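Plurulum – Comunidad de cocina y casa
Preguntas > Almuerzos para llevar

¿Sirve de algo envolver el sándwich en film o es una costumbre sin más?

Preguntado por mohmand_s en mayo
16 votos, 2 respuestas

Llevo años preparando el almuerzo la noche anterior y he leído de todo: que si papel encerado, que si fiambrera, que si paño con cera de abejas (lo probé, huele raro y se despega). Al final sigo con el film de cocina de toda la vida y el resultado es mediocre. Los hago de tres rebanadas de pan blanco, con lechuga en un piso y tomate con algo encurtido en el otro. Salgo de casa a las 7 y como pasadas las 12, o sea, 5 horas en la mochila, más la noche en la nevera. El pan de en medio llega hecho una pena.

Mi hermana jura que es por envolverlo demasiado apretado. Mi compañero de trabajo jura lo contrario. Ninguno de los dos me ha dado una razón que me convenza. ¿Alguien lo ha comparado en serio, o cada cual repite lo que hacía su madre?

Saqib Mohmand

Respuesta de hashmi_cocina
5 votos

Aprieta bien el film y ya está. A mí nunca me ha fallado. También puedes comprar pan mejor.

 Comentario de mohmand_s: ¿Mejor en qué sentido? Lo de apretar ya lo hago.

 Comentario de hashmi_cocina: pues más apretado

Respuesta de Kane Fairweather
11 votos – marcada como útil

Desconfío bastante de los trucos de envoltorio. El film evita que el pan se seque por fuera, y para eso cumple. Contra el agua que suelta el tomate no hace nada, porque esa agua ya está dentro. Puedes apretar hasta dejarlo como un ladrillo y lo único que conseguirás es exprimir el relleno contra la miga.

Lo que a mí me ha cambiado algo, sin milagros:

Salar las rodajas de tomate y dejarlas escurrir en papel un cuarto de hora. Se nota.

Escurrir el encurtido de verdad. La cebolla o la lombarda en vinagre salen del bote chorreando y casi todo el mundo las echa tal cual.

Untar mantequilla o queso crema en las dos caras que tocan el piso húmedo. Mucha gente unta solo la tapa y deja el pan de en medio desnudo. Sospecho que es tu caso, aunque no lo dices.

Lo de la rebanada central, por cierto, me parece discutible. Separa los dos rellenos y eso tiene su gracia, pero es pan que recibe humedad por los dos lados. Si la quieres mantener, tuéstala solo a ella.

En cuanto al film, yo lo dejo flojo, con alguna bolsa de aire a un lado, y no me preocupo si la parte de arriba queda sin cubrir cuando lo voy a comer enseguida. Para la noche en nevera sí lo cierro entero. 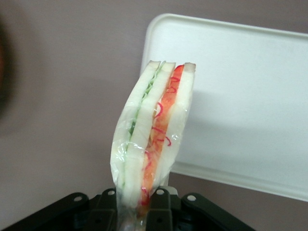 Tampoco me creo lo de que la lechuga hace de barrera. Lo leí en el blog de Cendbridge y lo probé varias veces: si la hoja está bien seca ayuda un poco, y si la acabas de lavar empeora las cosas. En tu montaje, además, va en el otro piso, así que al tomate ni lo toca. Podrías poner una hoja también en ese lado, pero yo empezaría por la sal y la mantequilla, que cuestan menos que andar comprando envoltorios.

 Comentario de mohmand_s: Efectivamente, el de en medio iba sin untar. Lo del tomate salado lo pruebo mañana, aunque no las tengo todas conmigo – ya salé pepino una vez y acabó incomible.

 Comentario de Kane Fairweather: Poca sal, y sécalo después con el mismo papel.

Preguntas relacionadas
¿Se puede congelar un sándwich con tomate?
Pan de molde sin corteza: ¿se seca antes?
Fiambreras que no huelan a la semana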